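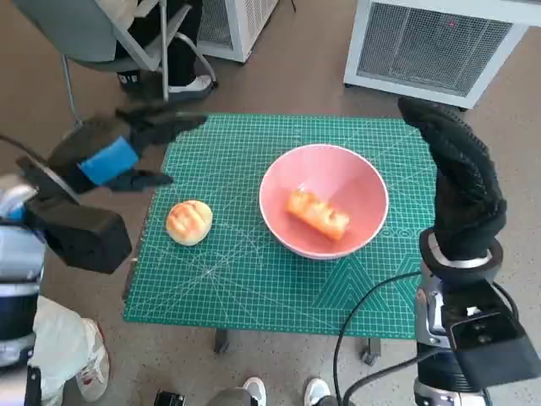 Denise Bramwell wrote to ask whether she can put buns straight on her cutting mat if she wipes it first, or whether everything has to go in a bowl. We get that one a lot, so it goes at the top.

Can food sit directly on a cutting mat?
A craft mat is not a food surface. For unwrapped bread or pastry you plan to eat, use a bowl, a plate or a sheet of baking paper. If the piece is only there for display or practice, putting it on the mat is fine. Don't eat it afterward.

What does "self-healing" mean?
The top layer closes up after a light cut from a craft blade. It does not mean the mat cleans itself. Crumbs and butter can stay in the cuts, and a quick wipe won't always get them out.

Which mat should I order for a small table?
Measure the tabletop first. The Testcombe covers a small side table. The Drastus is the larger one and is meant for a desk. Both are green with a white grid and angle lines. A mat can hang over the edge a little, but it will curl in time if you leave it that way.
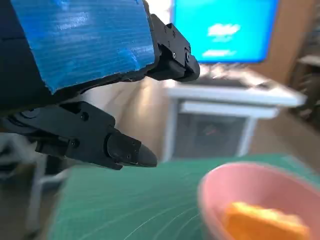

If the mat has already curled, lay it flat on the table with the grid side down and put some heavy books on it overnight. Don't use an iron or a hair dryer. Heat makes it worse, and we can't replace a mat that has been heated.

How do I get grease off?
Cool water, a drop of dish soap and a soft cloth. Go along the grid lines, then rinse and let it dry flat. No bleach, no scouring pads – they take the printing off.

Are your bowls safe for food?
Yes. The Procházka bowls are glazed ceramic and can be used for food every day. Wash them by hand if you want the rim to stay bright. They are not for the oven.

Will a bowl mark the mat?
Not if you lift it. Sliding an unglazed foot across the grid can wear the lines. Felt pads are sold in packs of 1000 for schools and packs of 2 for everyone else.

Do you still sell the Drustar mat?
No. We stopped in January. The replacement is the Testcombe, item 1951, same grid.

Page last changed May 14, 2018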